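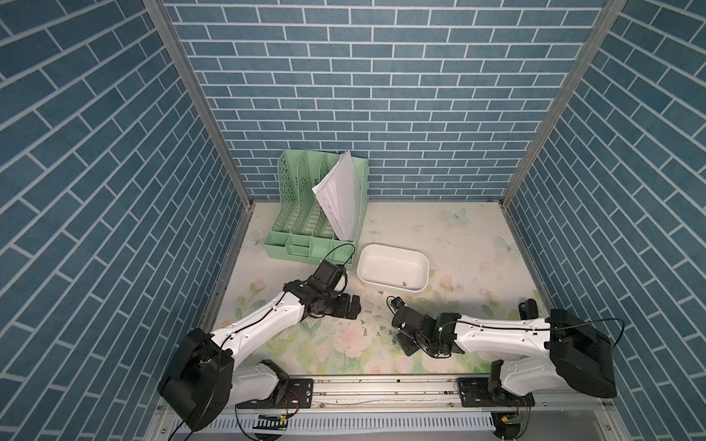
I have kept loose screws in a coffee can for as long as I have had a desk. Every flat-pack shelf, every curtain bracket and every drawer pull that came with spare hardware added to it. In March I decided to deal with the can before doing anything else in the room. The mint-green file organizer was already full of paper, with the sheets fanning out of the back, so the screws needed a place of their own. I settled on the white plastic tray next to it. It has raised walls and rounded corners, and it takes up very little of the mat. One dark screw was in it at that point and the rest was bare plastic.

The tray is from Lins and I bought it to go under a plant. The plant did not last through the winter. I had looked at a proper parts cabinet at the hardware store in Irkcombe, one with the small clear drawers, but it was more than I wanted to pay and I knew I would spend a whole evening making labels for it.

My first rule was to take out a few at a time. If I tip the whole can over I get tired of it halfway through and scoop everything back in. So I put a small batch on the mat, deal with that, and then get the next one.

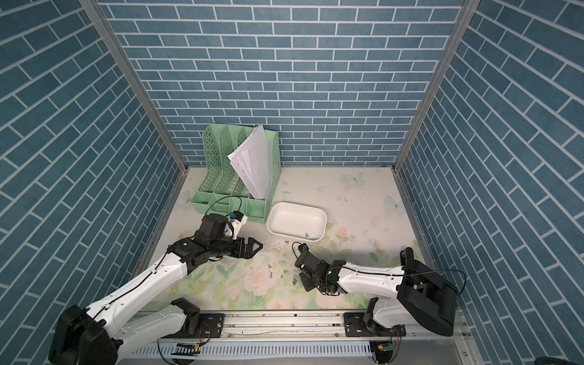
A batch on the flowered mat, in front of the tray.

The mat is cream with roses and butterflies on it. It came from a closing-down sale in Liltevcombe and was meant for the kitchen, but it works better under small parts. Screws don't roll far on it. The pattern does make it a little harder to spot the short ones. It also shows every speck, so I now shake it out when I finish, over the trash can and not over the sink. I learned that after fishing a washer out of the drain.

Before anything goes in the tray I check three things. The thread should be clean, the head should not be chewed up, and the screw should be one I might use again. Wood screws with a bent tip go straight in the trash. So does anything rusty. 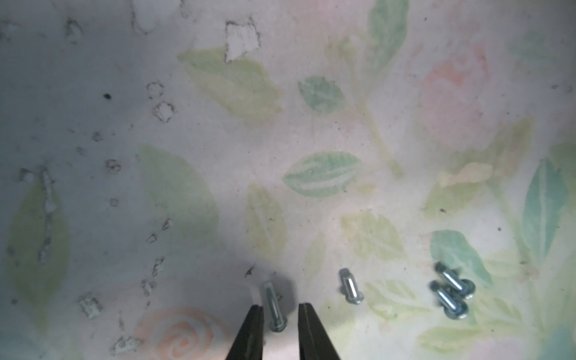

Short machine screws are the ones I keep most of. They fit the Berivura shelf brackets in the hallway and also the back panel of the old radio, and those are the two jobs that come up again and again. I don't sort them by length any further than short and long. I tried that once with an egg carton and stopped using it within a week, since I never put anything back in the right cup.

Sorting took 2 evenings. The first was mostly getting the can down off the shelf and finding out how much of it was picture hooks, wall plugs and dead batteries. The second went faster. I had 4 piles by the end: machine screws, wood screws, washers and nuts, and a pile of things I could not identify. The last pile went into an envelope, and the envelope is back in the closet. I will give it until summer.

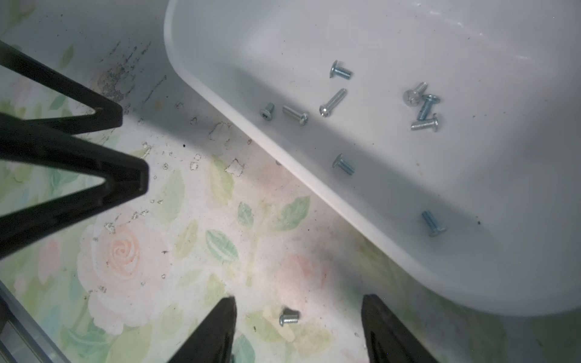

What I would do differently

I would wipe the tray out first. Mine had dust and a few scuffs in it and I only noticed once there were screws on top. I would also find a lid. The tray is fine on the desk, but I can't put it on a shelf without thinking about what happens if I catch it with my elbow. A plate from the kitchen is sitting on it for now.

The other thing is the paper. With the screws done, the organizer is the messiest thing left in the room. Most of what is in there is old manuals, and I can get those online. I have set a limit of 10 sheets to keep, and the rest goes in the recycling when I get to it.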